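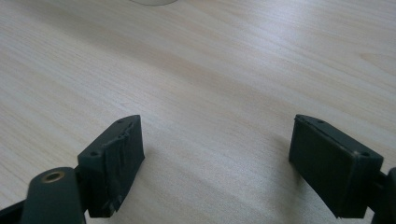
*The two finger pads of a hand-held gripper over a wooden tabletop. The left pad is wrapped in tape, with a frayed edge near the bottom.*

Hiledska has put out a new set of rules for the care of hand-held grippers at its Fesside site. They take effect in February.

Finger pads must now be checked before each shift and again after every 1,000 grasps. Tape is still allowed as a pad covering, but it has to be replaced once an edge lifts or frays. Both pads are to be changed as a pair after 2,000 grasps.

"People were using their own judgment, and the logs didn't match," said Waltraud Bühler, who wrote the rules. The full text runs to 12 pages and will be handed out at the Thursday shift meeting. Comments go to the shift leads.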